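Gripper Comparison in Simulation: Household Rooms

Gallery of the Manipulation Evaluation Program, Lenmont Laboratory

The Manipulation Evaluation Program at Lenmont compares end effectors, arm controllers and camera placements on ordinary household tasks. This page presents rendered views from the bathroom portion of the June comparison, together with notes on how the comparison was arranged and how the results are being used.

The June comparison was carried out entirely in simulation. Two gripper models were tested on the same arm model: the Musosov parallel gripper, which the laboratory has used in its reference setup for several years, and the Zovevix gripper, which has a shorter finger and a wider opening. Each gripper was run with two controllers. The first is the laboratory's standard position controller. The second, known internally as Temba, limits the force applied along the approach direction and slows the arm in the last part of a placement.

Scope of the comparison

The program selected 20 pick-and-place tasks set in furnished rooms – kitchens, offices, bedrooms and bathrooms. Each task was repeated with small changes to the starting position of the object, its orientation and the room lighting. In total, 2,000 trials were recorded for each pairing of gripper and controller. A trial was counted as complete when the object had been released at its goal and remained upright for 3 seconds after the fingers had moved clear. Objects that tipped, rolled or fell were recorded separately, with the stage at which the failure took place.

Bathroom tasks were included at the request of several partner groups. The surfaces in these rooms are narrow, they are often set at different heights, and they usually stand close to a wall. An arm mounted on nearby furniture must reach across or down to them, and the elbow and wrist have limited space in which to turn. These conditions show differences between controllers that are less evident on a wide, open table.

Camera placement

Every trial was rendered from several fixed viewpoints. The program does not treat any one of them as the main view. A close viewpoint gives more detail of small objects, but the arm may cover a large part of it. A wider viewpoint shows the base, the elbow and the wrist together and makes it easier to judge the approach, although small contact errors are harder to see. Reviewers were asked to consult at least two viewpoints before assigning a failure category.

Bakari Ndung'u, who leads the evaluation group, reviewed the categories before the results were released to partners. In the final check, 99 trials were moved from one category to another. Most of these had been marked as grasp failures and were found to be placement failures: the object had been held securely and was disturbed at release. The written instructions for reviewers have been revised accordingly.

Views from the bathroom task
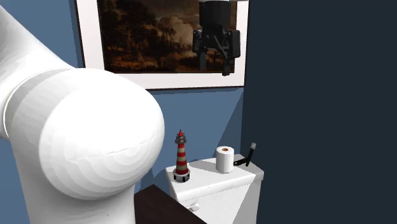

Lighthouse figurine on the tank lid, with the gripper open and clear of the object.
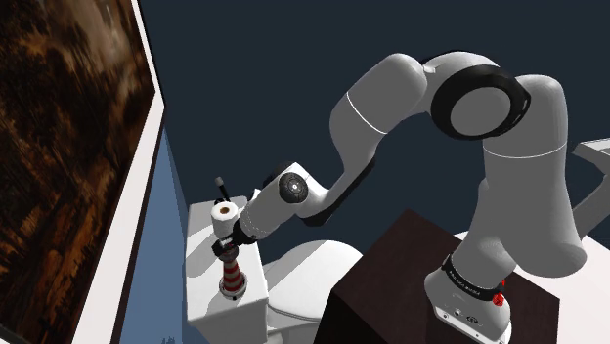

The choice of small, upright objects for this portion of the comparison was made early in the planning stage. Such objects are common in homes, and they offer the gripper only a small area to hold. The lighthouse is a useful case. Its tower tapers toward the top, while the base is wider than the body, and in the second view the fingers hold it by its dark cap with the base at or just above the lid. A grasp at this height leaves the lower part of the object free, but any tilt at the cap is carried down to the base, where one edge may touch first. The toilet paper roll standing on the same lid also limits the positions in which the figurine can be set down, and the planner must keep the fingers away from it when they open.

Results to date

Under the standard position controller, the two grippers completed a similar share of the bathroom trials. The Zovevix model was more tolerant of errors in the starting position, and its wider opening allowed the arm to approach from a greater range of angles. The same opening was a disadvantage at release, when the fingers required more room and were more likely to touch a neighboring object.

The Temba controller reduced the number of objects tipped at release with both grippers. The gain was greater for the Musosov model. Trials took longer to complete, and in a small number of cases the controller stopped above the surface and did not open the fingers within the time allowed. These cases have been counted as failures in the published tables. Adjustments to the stopping threshold are under review.

The laboratory advises readers to treat these findings as a guide to relative performance only. Contact between fingers and objects is simplified in the simulator, and surface friction was held constant within each task – a condition that does not apply in an occupied home. Physical trials with both grippers are planned for the next stage of the program.

Access to materials

Task definitions, starting positions and reviewer instructions are available to partner groups on request. Requests should state the arm model in use, the gripper to be tested and the intended camera placement. Groups wishing to submit a controller for the next comparison should contact the evaluation group at Lenmont before preparing their files, as the required format has changed. Additional views from the kitchen and office tasks will be added to the gallery when their review is complete.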